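Grasping group, Monday catch-up
Minutes by me again, as I lost the draw. Tell me if I've put words in your mouth.

We got going at ten past with the Drarance results. Quick refresher for the folks dialling in from Cáceres: the method drops blurry wrist views from training, and we wanted to know if that helps or hurts. Out of 3,777 clips the filter tossed 124, way fewer than I'd have guessed! Eusebio Ríos reckons the threshold is too soft and wants it run again with a tighter one. I said fine, but let's keep the old run so we've got something to compare it to.

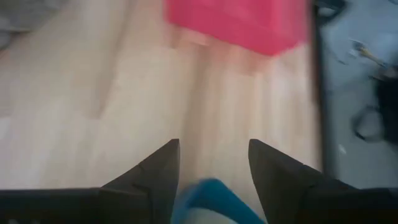
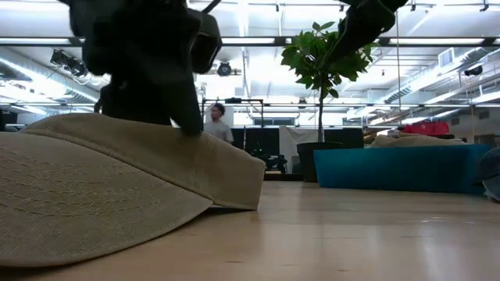 Page last changed: December, by the minute taker

The wrist view with the blue thing between the fingertips got us arguing (in a friendly way). Everything past the fingers is a smear, yet the tips are clear enough, and Eusebio's point was that the tips might be all the model needs. I'm not sold. The side view of the khaki cap went over better, as you can see where the finger meets the fabric even with the gripper blurred.

We agreed to score the two views separately on nearly 50 soft items, caps included, before anyone touches the threshold. Flarkero stays as the baseline. Dendora can wait until the labels are sorted.

To do:
Eusebio: tighter filter, new run, once the scores are in
Me: scoring sheet, and fix the colour key on the plots (sorry, I know)
Everyone: read the draft methods section and leave comments

Wrapped up a bit before noon. Same room next time.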